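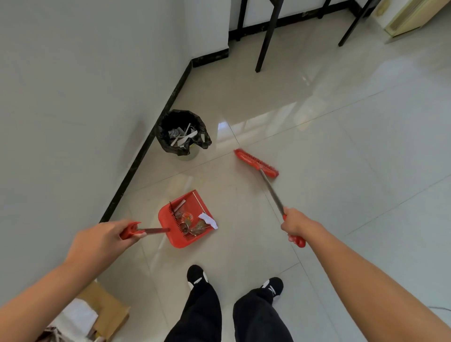

Praradari records people doing ordinary chores so that household robots can learn from them. Its recording rules run to 6 pages, and the woman who keeps them up to date would like them to be shorter.

"The first version was one page," she says. "Then people started asking what counts as finished."

Sweeping is the chore she gets the most questions on. The rule is that both hands stay in view from the first stroke until the pan is emptied. The wearer looks at the work, at a normal pace, and does not talk to anyone. Feet and forearms may show. Faces may not, and neither may mail, screens or prescription labels.

"Paper is where we get caught," she says. "Somebody sweeps up a receipt and there's a name on it. We ask people to check the floor and the trash bin before they put the camera on."

Praradari took over the job from Fasmont in March, along with 1,334 recordings. Her team threw out 192 of them. Most had a hand out of view for too long. A few were too tidy — the wearer had arranged the dirt in a neat heap first, and she does not allow that.

"A robot in a kitchen is going to meet leaves and wrappers and a bit of stick, all at once," she says. "If we only show it clean piles, we're teaching it the wrong job."

She is firm about mistakes, too. If the broom misses a piece, the wearer goes back for it and the recording keeps running. Stopping to start over is against the rules, and so is trimming the miss out later.

Each recording is checked by 2 people, who work separately. When they disagree, it goes to a third person at McGrath, the outside reviewer. She says that step is slow and she would not give it up.

The rules say less about what happens on the robot's side. Brarkia, which trains the machines, has its own document for speed limits and emergency stops, and the two have never been joined up. She wants that done before the next revision.

"They should at least use the same word for a dustpan," she says. "Right now theirs says 'receptacle.'"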